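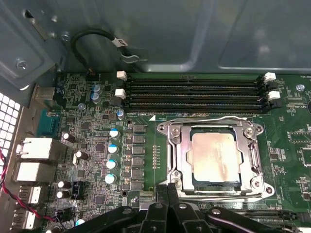 The Proltwood tool library has had a robot arm taking apart old computers in its back workshop since late summer, and I finally got over there to see how the build is coming along. I'm one of the people who pays dues at Proltwood (I mostly use the table saw), so take that into account. The part of the job they're working on now is the motherboard. You get the gripper down over a board that's still sitting in its case, fingertips nearly together right by the corner of the processor socket, and it looks like a big black insect trying to decide where to bite. The memory slots on this one were already bare, with the white and black latches at the ends, and the processor was still clamped in its frame with that bent silver lever across the top. The lever is what everybody wants to talk about!

The arm is a Namard, a small tabletop model that came to the workshop secondhand with one dead joint. Three members fixed the joint over the winter using parts from a second, even deader Namard, and for months it mostly stacked wooden blocks and knocked over coffee. Then Ejigu, the electronics reuse shop across the parking lot, asked if it could do anything useful with office machines. Ejigu gets them by the pallet and pulls the memory, processors and coolers for resale before the rest goes to scrap. It's slow work on your hands, and the shop has a back room full of towers waiting their turn.

So that's the project. It's called the Teardown Bench on the sign-up sheet and "the dentist" by everyone who has stood next to it.

The gripper is the piece they've built themselves, or at least rebuilt. The original fingers were wide rubber pads, fine for blocks, hopeless down between a memory latch and a bundle of wires. The current ones are narrow black fingers on jointed links, and they're version nine. I asked to see versions one through eight and was handed a cookie tin. Several were snapped at exactly the same spot, and one had melted a little, which I was told was a separate incident.

Latches came first. On a memory slot you push the latch outward and the module pops up, and the arm has gotten good at that on boards where both ends of the slot open. Where only one end opens it still has a bad habit of tugging too early. The bench log has 1,734 latch attempts in it so far. I flipped through some of it and the notes column is my favorite thing I've read this month. "Good." "Good." "Good." "Grabbed fan wire, sulked." "Good."

The socket lever is harder, and it's what the group is on now. A person does it without thinking: press down, slide out sideways, swing it up, let the frame come open. For the arm that's a press, a sideways nudge and a long curve, all while the lever is pushing back like a spring. If it slips partway, the lever snaps home and you can dent the pins underneath, and then Ejigu has a board worth nothing. So for now they practice only on boards the shop has already written off. When I was there they ran the press and the nudge over and over, stopped, argued about the angle of the fingertips, changed it by a hair and ran it again. I watched for 45 minutes and saw the frame come open twice. People cheered both times, me included, and I don't even know what half of these parts do.

Some things they've decided to leave to humans, at least for now. Screws, for one. The arm can hold a driver but it has a terrible sense of when a screw is stripped, so the side panels and anything bolted to the case get done by hand before the tower goes on the bench. Cables too, mostly. A loose cable moves when you touch it and the software hates that. There's a box of clips and tape at the end of the bench for tying things back, and tying back takes longer than I would have guessed. And no power supplies, ever. That rule is written on the wall in marker.

Money came up, as it does. The whole thing has cost the tool library $74 so far, nearly all of it filament and a replacement bearing, with Ejigu supplying the dead computers for free. The members' hours aren't in that number and I didn't have the heart to ask. If the lever works out, the shop says it would like to have the arm running in the mornings on memory modules and processors while staff do the screws and sorting at the next table. I did ask the obvious question about jobs. The answer I got at the counter was that the backlog goes out the door as scrap when the room fills up, good parts and all, and they'd like to stop doing that. I'd still like to hear how it looks in a year.

There's a public session coming up in November at the Otville library annex, since the Proltwood back room can't hold more than a handful of people and the bench takes up half of it. The plan is to bring the arm, a stack of written-off boards and the cookie tin. You'll be able to drive the gripper yourself with the hand controller, which I tried, and I'm sorry to report I got one latch open and then parked the fingers on top of a capacitor until someone took the controller away from me. Kids did much better than I did at the last open house, apparently. The date goes up on the board by the front desk once the annex confirms the room.

If you've got an old desktop in the garage, Ejigu will take it at the side door during shop hours. Take your drive out first if you care what's on it. They wipe them, but they'd prefer not to have to chase you for a password. Laptops they can't use on the bench yet (too much glue, too many tiny screws), though the shop still takes those for its regular recycling.

One more thing for members: the back workshop outlet on the left is reserved for the bench until the lever work is finished, so if you're bringing a sander, use the one by the sink or bring an extension cord.

Last updated 10/2/25

Share this story | 9 comments

Get the neighborhood newsletter in your inbox. Enter your email to sign up. You can unsubscribe at any time.

We use cookies to remember your settings and see which stories get read. Accept | Manage choices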